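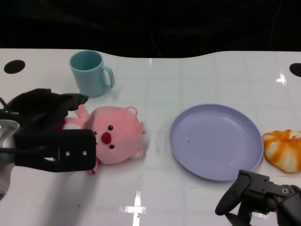

Teal mug on a white table.

Prondthorpe Old Bridge – visitor trail, progress report
2025-02-18
Prepared by Léonie Pichon

Work done
The walking route from the market gate to the bridge is now signed in both directions. We put up 7 panels, two of them on the east bank. Hutsuliak printed 1,395 trail maps and most are already at the station kiosk.
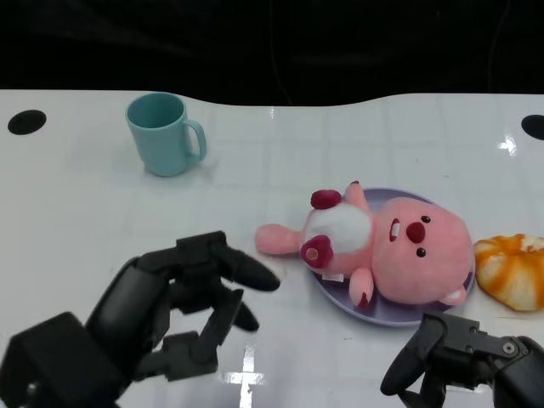
Spending
We have used 90 percent of the sign budget. The overrun on posts came to less than we feared – Volodymyr Stelmakh found a cheaper supplier. 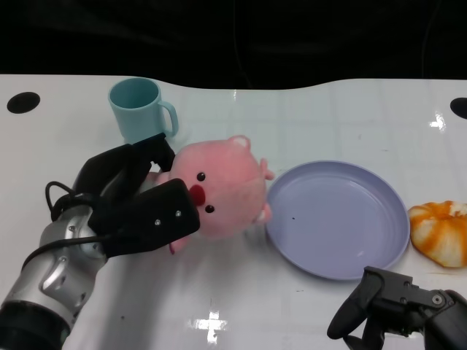

Next period
Evening lighting on the arches is due in April. Severyn Sydorenko still needs the permit for the north pier.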